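# Tancombe soft-pad fingers (pair, green)

I've had these on the wrist bench since March, and they've become the pair I put on first and swap out last. We sell three finger sets for the Prisora two-finger gripper, and people keep asking me which one to get for clothes, towels, blankets and so on. Short answer: this one, unless your parts are oily. The long answer is the rest of this page!

Each finger is a black linkage with a green pad on the end. The pad is the bit you're paying for. It's softer than the Aerts pad (the gray one further down the store) and it grabs thin fabric without needing a hard squeeze, so you can lift one shirt off a pile more often than you lift two. I won't say every time. Jersey still beats me on a bad day, and anything with a slippery lining wants a slower close than you'd think.

## How I tried them

I ran all three sets on the same arm with the same wrist camera and the same close speed, doing fabric jobs: pick up a folded piece, move it, put it down, then grab the edge of something hanging and pull it toward the table. Cor Nijs reset the table between runs and wrote down the misses, which is a dull job and he did it very well. We did 16 runs per set.
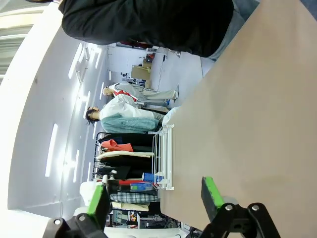

*Tancombe fingers from the wrist camera, with the clothing rack and mannequins past the table.*

One thing I like about this view is how easily the pads stand out. Bright green against a tan tabletop is simple to pick out, and if you're lining up a grasp from video you spend less time hunting for the tips. With the Aerts set I kept losing the gray pad against gray sweatpants – annoying, and not something I'd thought to check before ordering.

## Against the other two

- **Tancombe (this page):** best on thin and folded fabric. Pads pick up lint, so wipe them with a damp cloth.
- **Aerts:** firmer, lasts longer, better on boxes. Tends to push a single layer of cloth along the table before it bites.
- **Vekwood:** the narrow ones. Great for getting under a hem, but they twist on heavy stuff like coats, and I went back to the wider pads for anything on a hanger.

If you only do boxes, save your money and get the Aerts. If you do a mix, I'd still start here.

## Fitting

Six screws in total, supplied. Tighten them by hand and stop when they're snug. Run the gripper's own homing routine afterward, then open and close it a few times with nothing between the pads. On the Prisora controller the position value goes up to 1023, and I set my closed limit a little short of that so the pads touch without mashing into each other. Yours may want a different number, so creep up on it.

## In the box

- One left and one right finger, pads fitted
- Screws and a hex key
- One spare pair of pads

Replacement pads are sold separately. I've done more than three months on my first pair and the edges are only now getting shiny.

*Page updated 2023-05-27: added the note about the closed limit.*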